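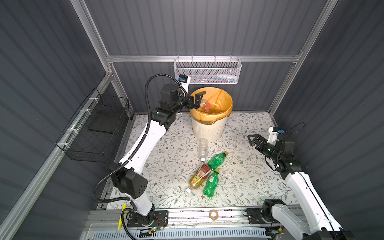
Fig. 1. The bottle-sorting cell, left gripper over the bin.

Week 4 notes: the dropped bottle fault

Okay, so this is the one I promised to go over, and it's my favorite kind of fault (meaning it ate my whole afternoon). Kamlesh was running the Bruldale sorting routine in May and the left arm would reach the bin, stop, and sit there. No alarm, no error on the screen! The log just said "waiting for release" and the timer kept going until the watchdog killed the job at 105 seconds.

My first guess was the gripper. Wrong. Valentyna guessed the cable, so look at how the conduit loops along the outside of the left arm, from the base up over the elbow to the wrist. She flexed it by hand with power off and got a dropout on the finger position signal 2 times, both near the elbow. The fingers were opening fine, but the controller never heard about it.

Now the safety part, please read it twice. Kamlesh saw a stopped arm and reached in to free the bottle. A waiting arm is still a live arm! If that signal had come back, the arm would have moved off with his hand in there.

So, for lab: hit the stop, lock it out, then reach in. Both arms, even if only one is stuck.

Before next class, sketch where you'd add a timeout with a real alarm, and tell me how long you'd make it. Omprakash has the log if you want it.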